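Grasp Detection and Replanning for a Thin Rod with Attached Cloth

Project report, software group
Thanakorn Rojanasak, Mateja Pavlović, Rok Perić
Supervisor: Ankica Matić

1. Background

The task set for our group was to pick up a metal rod carrying a small piece of fabric, lift it and put it down at a given place and angle. The arm, the parallel gripper and the wrist camera were already in the lab and had been used the year before for boxes and bottles. Our work was limited to software. We kept the existing driver and the joint controller, and replaced everything between the camera image and the list of waypoints sent to the arm.

The old program, Asesell, treats each object as a rigid box. It finds the outline, fits a rectangle and closes the gripper across the short side. With the rod and cloth this gives a grasp near the centre of the fabric, where the fingers close on several layers of material. The rod can then turn inside the cloth during the lift, and the final angle is no longer known.

2. Structure of the software

The new program is called Obi. It runs as four processes which pass messages over a local socket.

The camera process reads images, corrects lens distortion and adds a time stamp. The detection process returns a line for the rod and an outline for the fabric. The planner chooses a grasp point and computes a path. The supervisor holds the state of the task and decides when to move, wait or start again.

We first wrote the planner and supervisor as one process. A slow plan then blocked the stop command, which was not acceptable, and the two were separated in July. The stop command now goes from the supervisor to the driver directly.

3. Detection

Rod and fabric are handled separately. The fabric is found by colour threshold in HSV space followed by removal of small regions. The rod is found by looking for pairs of long parallel edges with a gap between 5 and 16 pixels. Pairs which lie wholly outside the fabric outline and do not touch it are dropped. This rule was added after edges in the background, mostly from aluminium profile and from glare on the work surface, were returned as rods.

Reflection remains the main source of error. The rod is shiny, and a highlight on one side can be taken for its edge, which shifts the line sideways by up to half the rod width. We reduced the exposure time and took the median line over five images.

The thresholds were set on 285 hand-labelled images and then left alone. The complete log, including the later trials, holds 2,627 images.

4. Grasp selection

Candidate points are placed along the visible rod at equal steps. Each candidate is given a cost made up of the distance to the nearest fabric edge, the distance to the rod end and the amount of wrist rotation needed. A candidate inside the fabric outline is not allowed. A candidate closer to the hem than the width of a fingertip is allowed at a high cost, as the bare part of the rod is sometimes short.

The fingers approach with the gap in line with the rod and close at low speed until the motor current passes a limit. The supervisor then requests a new image and runs the detection again before any lift. If the rod line does not pass between the fingertips within the set tolerance, the gripper opens and the planner is called with the new image.

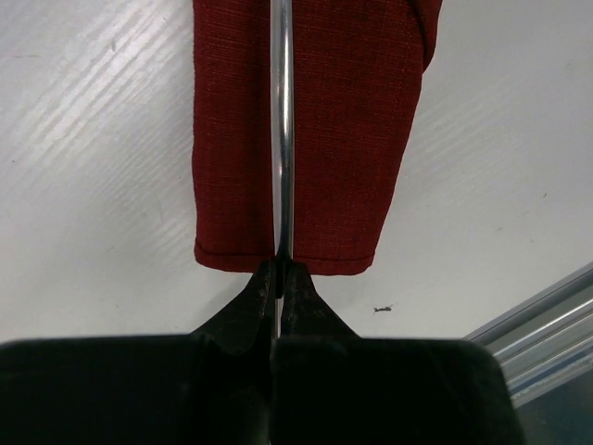

Bujar Golob objected at the interim review that a check made from the wrist camera cannot show whether the rod is held firmly, only whether it lies in the right place, and he asked why finger width was not used as well.

The objection was accepted. The driver already reported the finger opening, but Obi had been ignoring it. The supervisor now compares the opening after closing with the known rod diameter. A value well above the diameter means that cloth has been caught, and a value near zero means that the rod has been missed. Both cases lead to a new plan, with the failed point marked so that it is not chosen again.

5. Path planning and control

Paths are computed in joint space with a sampling planner and then shortened. The free end of the rod and the fabric are added to the collision model as a single flat box, made larger than the measured outline by a fixed margin. We did not model the movement of the cloth. Joint acceleration is limited during the lift and in the last part of the transfer instead.

The controller accepts a new target every 16 ms. Our first version sent waypoints as soon as they were ready, and irregular timing caused small jerks. A buffer holding 50 waypoints removed the problem at the cost of a slower reaction to changes in the plan. The stop command bypasses the buffer.

6. Tools

Logs are written by Ramard, a small recorder written by Rok Perić. It stores images, joint angles, finger opening and state changes with a common clock, and can replay them into the detection and planner processes without the arm. Most faults in the supervisor were found this way. One of them, a retry counter which was not reset after a successful placement, would have been hard to find on the arm itself.

Vekis, the simulator supplied with the course, was used for collision checks only. Its cloth model was too slow for repeated runs on our machines.

7. Remaining problems

The colour threshold has to be set again for each new fabric. The rod detector fails when the bare part is shorter than a fingertip width, and the program then reports that no grasp was found. Rotation of the rod about its own axis is not measured, so the side on which the wider part of the cloth hangs cannot be controlled. A second camera at a fixed position would help with this, but the calibration code in Obi assumes a single camera and would need to be rewritten.

The source code, the settings files and the Ramard logs are in the group folder. The settings used for the final trials are in the file marked "frozen", and the older ones should not be used with the present version of the supervisor.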